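Home | Notebook | Arms | Grippers | Cameras | Search

Saturday, posted by the bench 2 desk

Zekesell fingers vs. Prultano fingers, sim only, kitchen counter layout.

I wanted a reason to believe the Zekesell numbers before we spend money on a pair. Still don't have one. Their sheet says the pads hold small soft items without crushing. Fine, but in sim "crushing" is whatever the contact settings say it is, and they don't publish theirs.

Ran both finger sets on the same arm model with the Horobets controller, default gains. Five tries each at picking from the bowl. Zekesell got 3, Prultano got 2. I would not call that a difference. One of the Zekesell picks only counts if you accept a piece pinched by its corner, and I'm not sure I do.

What bothers me more is the approach. Both sets come in over the rim at a shallow angle, and the wrist planner in Pronder seems happy to let the fingers skim the edge. On a real bowl that tips it. Here the bowl may as well be bolted down - need to check whether somebody set its mass to something silly.

Overhead view is poor for this. The bowl sits hard against the left border and I lose part of it, so rim contact is mostly guesswork from the force log.

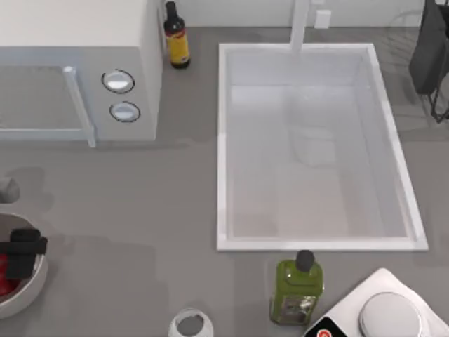 Overhead cam, gripper in the bowl at left. Sink and microwave behind.

To do: shift the camera left, redo with bowl mass checked, 6 tries per set. Also the white block in the sink hardly shows against the basin. Change its color before anyone tests a detector on it.

No order to Zekesell until the rerun.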